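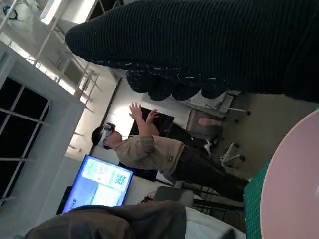 Making room for headset evenings: a thread

Threads > Home and Rooms > Francine Sutherland

Francine Sutherland
April, 9:40 p.m.

1/ Several of you asked how we manage to have people over for VR in a room that's also the office, the sewing room and the place where laundry comes to rest. So this is me finally writing it all down, and it's going to be long, because I don't know how to write short (my sister has given up on me). Get yourself a cup of something!

2/ First, the floor. Whoever has the headset on gets the middle of the room and everyone else goes barefoot or in socks around the edges. I started asking for shoes off after my second set of bruised toes, and people got so comfortable that now half of them leave theirs by the door without being told.

3/ Office chairs are the worst offenders. They roll, they turn, and the base sticks out farther than the seat does, so you look at a chair and think it's well clear and then somebody's shin finds a caster. I push ours toward the wall, seat side in, and I check them again whenever the headset changes hands, because people sit down and scoot.

4/ I did try those little locking cups that go under the wheels, from Drotar. Perfectly fine cups. You need five for every chair, though, and you have to lift the chair to get them on, and by the third evening they were in a drawer. If you only have one chair and a strong back, go for it.

5/ The person in the headset always reaches farther than you'd guess. Both hands come up, the fingers go wide, and there they are feeling for something none of us can see. Our big black screen is on the wall right in that zone, so I ask people to stretch both arms out and turn once in a slow circle before they start. Touch nothing, and you can begin.

6/ We leave the big screen off while someone's playing, by the way. I used to have it on for the rest of us and it made everyone drift forward to see better, straight into the arms. With it dark, people hang back and talk to each other – much nicer for me, I like the talking.

7/ The monitor stays on. It's the thing I use for anything with a code to scan or a page to click through, and I'd rather not be hunting for the power button with six people waiting. Blue background, nice and bright, easy to find from anywhere in the room.

8/ Windows! I have a very big window with white bars and I love it all day long. Once it's dark out, it's a wall of black glass, and I keep the playing area away from it, full stop. I've priced blinds from the Wamen catalog and for that width it came to 1,138 with fitting, so I'm thinking about it. I've been thinking about it for two winters.

9/ The stairs are white metal with thin railings, and they go up to the mezzanine, and they are where everybody wants to sit. I understand it, it's the best view in the place. My rule is you may sit on the stairs if you are not holding a drink. Roland Bainbridge has been spoken to.

10/ Now the knit. I got more messages about the knit than about anything else, so, yes: it's the great big dark ribbed one, nearly black, though there's a bit of green in it if you look. It ends up draped over things all evening, and it bunches up at the bottom edge in those big soft lumps, and I have made my peace with that.

11/ Dark ribbing shows every single speck. You fold it, you turn around, there are pale bits all over it again. What I do is shake it hard off the back step, lay it flat, and go along the ribs with a damp rubber glove, always in one direction. Going across the ribs only tucks the fluff down into the grooves. Ask me how I know.

12/ Sticky rollers work but I went through 100 sheets in a month and felt terrible about it. The glove has lasted since Christmas.

13/ For washing I use the wool soap from Kinnunen, the yarn shop in Clerham, cool water, and I let it soak 45 minutes with no rubbing. Then roll it in a towel and dry it flat. Flat! Something that size gets so heavy with water that one afternoon on a line will give you a much longer knit than you started with.

14/ Someone asked whether it gets in the way of the playing. It can, so before anyone puts the headset on I gather up whatever part has slid toward the floor. Soft things underfoot are worse than hard ones when you can't see, I think. You don't feel a warning, your foot just goes.

15/ Lighting: we leave the ceiling light on, bright. I tried lamps for atmosphere and it was lovely for the person on the stairs and no good at all for the person trying to step around a chair base.

16/ At the end it takes me ten minutes to put it back to being an office. Chairs to the desk, headset wiped down where it touches the face, knit folded in thirds the long way. I always forget to charge something.

17/ If any of you have blinds on a really wide window with bars, would you tell me whether they rattle? Roland says they do, but he said that about the fridge as well.

We use cookies to remember your settings and keep you signed in. Accept all | Manage choices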